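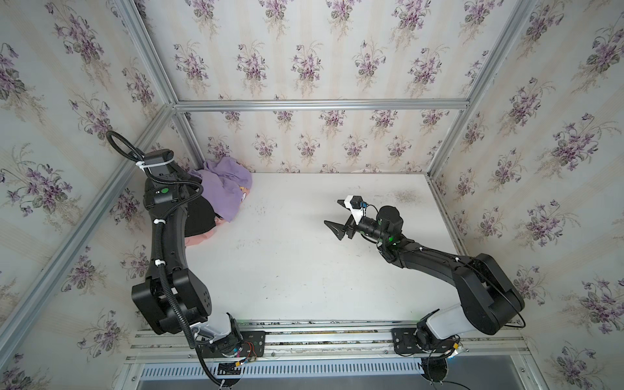 AngharadIfans
I'm after advice on dating a rubbish pit we opened at the back of Morby, the old farmhouse below Dralwood. The pit is 70 cm deep and sits against the north wall footing. So far it has given us 13 sherds of brown glazed ware, two clay pipe stems, a lot of oyster shell and a bone button. The house itself was papered over many times and one room had a paper very like the one here, purple violets with green leaves on a cream ground, going up in rows with faint stripes between. A scrap of that pattern was stuck to the underside of a slate in the top fill. Would you use it to date the closing of the pit?

pitsandposts
I wouldn't. Floral papers of that sort were sold for a very long time and the patterns kept coming back. At best it tells you the top fill is later than whenever that room was papered, and you don't know when that was. What are the pipe stems like? Bore size?

AngharadIfans
Narrow bore on both, no marks. No bowls yet.

E_Kovacs
Two stems is not enough for bore dating. You need a decent group before it means anything. I'd look at the glazed ware first. Is the glaze on both sides or only inside?

AngharadIfans
Inside only on 11 of them. The other two are glazed all over and thinner.

oldtrowel
I'd disagree with pitsandposts on the paper. If the scrap has a backing you can tell a fair bit from it. Rag paper in joined sheets is early, machine-made continuous roll is later. It won't give you a year but it gives you a side of the line to stand on.

pitsandposts
Fair enough if it survives well enough to see. A scrap off a wet slate usually doesn't. And it could have gone in with a later disturbance. Was the slate sealed under anything?

AngharadIfans
Under a thin spread of mortar, but the mortar stops short of the east edge, so I can't swear to it.

pitsandposts
Then I'd treat the top fill as open and date the lower fill separately.

E_Kovacs
Agree with that. Give them separate context numbers if you haven't already. We had the same trouble at Dranari, where everything was bagged as one pit and the finds report was useless afterwards.

oldtrowel
Did anyone check the estate papers? Urbonaitė's survey of the Dralwood farms lists repairs by building.

AngharadIfans
I have the survey. It mentions a new north wall in January but the corner with the year is torn off. The contexts are separate from today.

Comments (3)

shellmidden — Keep a sample of the oyster. The size of the shells can be worth recording.

E_Kovacs — Second that, and note which are top valves and which are bottom.

fieldwalker700 — Any update on the thin glazed sherds? I have something similar from a garden two miles off and would like to compare.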